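Let the Bins Stay Ugly

The town council in Zustville wants to replace every household bin with a new model made by Tiviletti. The new ones have soft-close lids and a choice of two colors. The old ones are plain plastic and most of them are stained. That is the main complaint against them, as far as I can tell from the notice that came in November.

I think the town should keep what it has. A bin that holds garbage gets dirty. The stains on mine come from coffee grounds and one bad week with a leaking bag of fish scraps, and they have no effect on how much it holds. The lid shuts. The wheels turn.

The notice says each new bin will cost the household 38 dollars, added to the water bill. People on my street have asked what happens to the old ones and have been told they will be "processed." Bredura tried the same swap and ended up with 300 old bins behind the road depot. They were still there when I drove past this spring, stacked inside one another, with weeds coming up between the stacks.

I understand the wish for a tidy curb. I walk the same streets and I would like them to look better too. But the bins are out for a few hours and then they go back behind the fence. If the council has money to spend on looks, the bus shelter on Berrada Street has been missing a side panel for two winters, and people stand in it every morning at 7.

Some bins do need replacing. A cracked one should go, and so should one with a broken axle. The town already has a form for that, and it works. I used it once and had a new bin within the month.

What most of the others need is a hose and a stiff brush. The town could lend out brushes from the depot, or send a wash truck around in the summer. Either would cost less than what is planned.
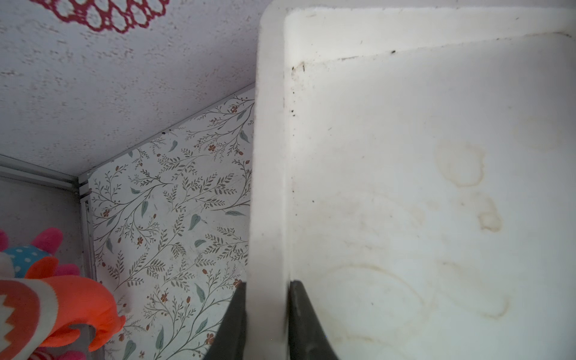
Grime on the inner wall of a white plastic bin.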